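Skellberg Technical College – Robotics Laboratory Support Desk
Ticket 1090
Subject: Left hand closes late on tray pick-up task
Submitted by: Kylie Harawira, student team lead, Project Treloar
Assigned to: Maricica Crăciun, laboratory engineer
Priority: Normal
Status: Closed – resolved, with one follow-up item

Initial report (K. Harawira)

The Project Treloar team is preparing its two-arm handling exercise for the June assessment. The exercise requires the robot to take a black tray from the top of the yellow shelf with the left hand, lift it clear, and hold it until the release command is given. The right hand is to remain open and upright near the row during the lift, ready for the second pick.

The team reports that the left hand closes late. The arm reaches the grasp position correctly and the software records the position as reached. The fingers then begin to curl only after a noticeable delay, by which time the lift motion has already started. The result is that the tray is either pushed along the shelf or picked up by the rim at one end and dropped. The right hand does not show the same behavior when given the same close command.

The team has restarted the control computer and reloaded the task file. Neither step changed the result. The exercise worked correctly before the laboratory software was updated to the current version of Loda. We request assistance, as the team cannot record its assessment attempts until the fault is corrected.

Response 1 (M. Crăciun)

Thank you for the report. Please supply the following before any further changes are made to the task file:

The task log from one failed attempt, complete from the start command.
The hand configuration file for each side.
Confirmation of whether the delay is present when the hand is commanded by itself, with the arm stationary.

Please do not adjust the finger force limits at this stage. A late grasp can look like a weak grasp, and several teams have raised the force setting when the fault was in the timing.

Response 2 (K. Harawira)

The log and both configuration files are attached to the ticket. With the arm stationary, the left hand closes promptly. We repeated this test with the forearm raised and with it lowered and saw no difference. The delay appears only when the close command is issued from within the task.

I should also report that a team member did raise the left force limit yesterday afternoon. It has been returned to the value in the laboratory handbook.

Response 3 (M. Crăciun)

The stationary test indicates that the hand itself and its cabling are in order. I have compared the two configuration files. The right file contains the entry "settle_wait = 12". The left file contains "settle_wait = 400". The value is in milliseconds and sets how long the controller waits after the arm reports that it has arrived before the close command is passed to the fingers. The lift motion does not observe this wait. It starts on its own timer, which explains why the arm moves off before the grasp is complete.

The larger value is the default written by the Loda installer when it finds no existing entry. It appears that the left file was replaced during the update and the right file was kept. Please take the following steps in order:

1. Stop the task and place both arms in the rest position.
2. Save a copy of the left configuration file under a new name.
3. Change settle_wait in the left file to match the right file.
4. Reload the configuration for both hands. Reloading one side only will leave the controller with the earlier values.
5. Run the pick at reduced speed with one team member at the stop button.

Response 4 (K. Harawira)

Steps 1 to 4 are complete. At step 5 the first run stopped with the message "Left hand: configuration mismatch". The robot halted as expected and no tray was dropped. We have not attempted a second run.

Response 5 (M. Crăciun)

The mismatch message is produced when the file on the control computer differs from the copy stored in the hand controller. The stored copy must be refreshed after any manual edit. Select Maintenance, then Hands, then Write Stored Copy, and choose the left side. Wait for the confirmation tone before closing the window. I will attend the laboratory at 2 p.m. to observe the next run.

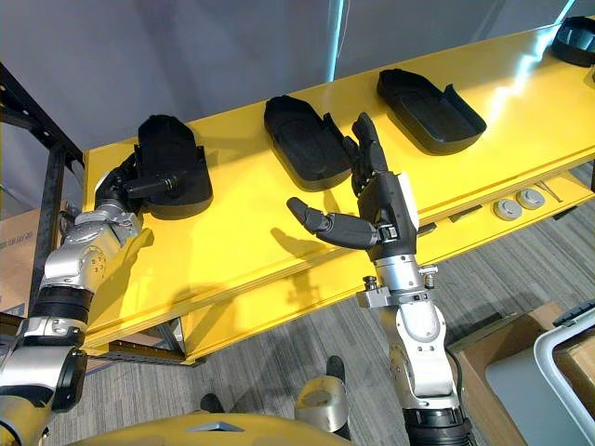 With the stored copy refreshed, the mismatch message no longer appears. The team ran the pick at reduced speed and then at the normal task speed while I was present. In each run the fingers had closed on the rim before the lift began, and the tray was held until the release command. The task log shows the close command and the grasp confirmation in the correct order.

During the visit I made two further observations, neither of which is the cause of the original fault.

First, the thumb of the left hand lies across the near edge of the tray when the grasp is complete. This is acceptable for the exercise, but the tray tilts slightly as it is lifted. If the assessors require a level lift, the team should move the grasp point closer to the middle of the tray and teach the position again. Changing the wrist angle alone will not be sufficient.

Second, a metal tool had been left on the lower level of the shelf. Laboratory rules require tools to be returned to the bench before the arms are enabled. The team has been reminded of this.

Response 6 (K. Harawira)

The team confirms that the fault is resolved. We have taught a new grasp point for the first tray and will review the others before the assessment. The tool has been returned.

May we also ask whether the same correction is needed on the second workstation? The Dostomholm exchange group is scheduled to use it, and their task file is based on ours.

Response 7 (M. Crăciun)

The second workstation received the same update. I have checked its files and found the installer default on both sides. Because the two hands there have matching values, the controller raises no warning, and a group using your task file would see late closing on both. I have corrected both entries and written the stored copies.

Resolution summary

Cause: left hand configuration file replaced during software update; wait value returned to installer default.
Correction: value restored to match the right hand; both sides reloaded; stored copy rewritten.
Equipment replaced: none.
Follow-up: laboratory update procedure to be amended so that hand configuration files are saved before installation – assigned to M. Crăciun.

Teams that see the same behavior should compare the two hand files first and attach both to a new ticket. This ticket will not be reopened for other workstations.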